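Week 3: Version Control for Small Teams

Reading before class: the Steltska repository, README and the last 80 commits. Skim them. You are looking at the messages more than the code.

1. What a commit is for

A commit records one change and the reason for it. If the message needs the word "and", it probably should have been 2 commits. Keep the first line short and put the detail in the body.

Weak: fixed stuff
Better: Reject empty user names in the login form

2. Branches

Work on a branch, even when you are the only person on the project. Name it after the task. Merge it within a few days, while you still remember what you wrote. Long branches collect conflicts, and conflicts in C header files are slow to sort out.

Before you merge:
pull the main branch
run the tests
read your own diff from top to bottom

3. Reviews

Each team assigns one reviewer per merge. Keep a review under 100 changed lines where you can. Comments go on the line they refer to. Generated files stay out of the repository, so add the build folder to .gitignore on day one. 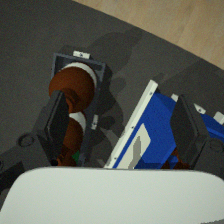 Akua Essien asked whether a team should squash its commits before merging. Either is fine for this course, but choose one way and write it in your README.

4. Lab task

In pairs, clone Steltska, create a branch each, and edit the same function in parser.c. Merge both branches and resolve the conflict by hand. Submit the output of git log --graph with a short note on which lines you kept.

Next week: automated tests, chapter 3.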